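# Taller Batberg de manipulación robótica

El **Taller Batberg** es un proyecto estudiantil de robótica dedicado a la manipulación de materiales deformables, en particular al doblado de prendas. Forma parte de las asignaturas optativas de la escuela técnica Truketska y se cursa en grupos de 4 estudiantes a lo largo de 11 semanas.

## Método

Los participantes ejecutan las tareas con una pinza manual de dos dedos y registran cada ejecución desde el propio instrumento. Las grabaciones se emplean después para entrenar una política de control por imitación. Cada grupo debe entregar 200 demostraciones válidas de una misma tarea.

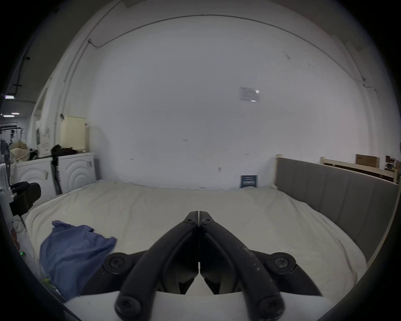
La tarea de referencia es el doblado de una prenda a partir de un estado inicial desordenado. El reglamento exige que la tela se deposite arrugada y que su orientación varíe entre ejecuciones. Una tela azul hecha un bulto sobre una cama con sábana clara corresponde a este estado inicial; las arrugas de la propia sábana dificultan la segmentación del fondo y se consideran parte del ejercicio. Los dedos pueden partir cerrados, con las puntas en contacto, o abiertos, según el protocolo que elija el grupo.

## Evaluación

La puntuación se calcula sobre el estado final de la prenda. Se valoran la alineación de los bordes, la posición del cuello y la ausencia de pliegues secundarios. Las ejecuciones en las que la prenda cae al suelo se anulan y no computan en el total.

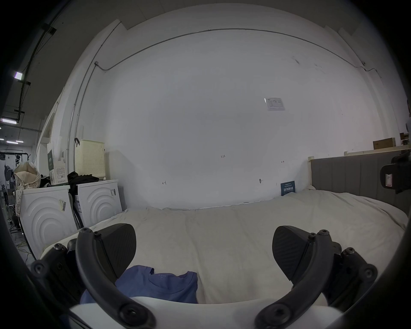
Las demostraciones admitidas se incorporan al repositorio Nyaga, donde se almacenan junto con la trayectoria de la pinza y la apertura de los dedos. El procesamiento se realiza con Brarnura, un conjunto de programas escrito por estudiantes de ediciones anteriores. La versión vigente, publicada el 17/2/23, modificó el procedimiento de sincronización e introdujo la detección automática de secuencias incompletas.

## Véase también

- Aprendizaje por imitación
- Manipulación de objetos deformables
- Robótica educativa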